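Cheap Bowls Are Good Bowls

I live in Drundham since 7 years, and in every kitchen I visit people apologize for their plastic dishes. I don't understand this shame. A dish is for eating soup. 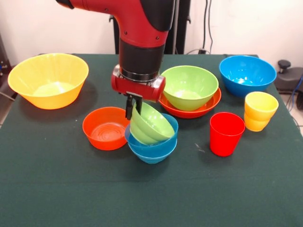 My mother had one porcelain set, and we used it only when guests came. The rest of the year it stayed behind glass and we were afraid of it. Green bowls leaning on top of blue ones, as on this table, would make her nervous, but I find such a pile friendly. My neighbor Joyce Mutiso paid 278 dollars for plates and now she washes them alone, because she trusts no one.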